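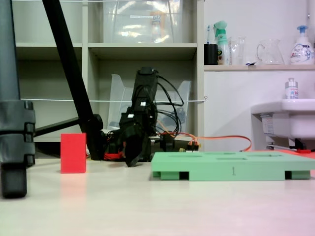 Emberg desk lamp, 4 stars

I bought this lamp in January for my evening work, and I use it 7 hours on many days. The light is warm and does not tire my eyes. The switch is on the cable — I would prefer it on the foot, but one gets used to it.

My old Dukska lamp was brighter, yet it made a small noise all the time. The Emberg is silent. The manual is very short and says nothing about how to change the bulb. I paid 25 dollars and I would buy it again.

Levente Bakos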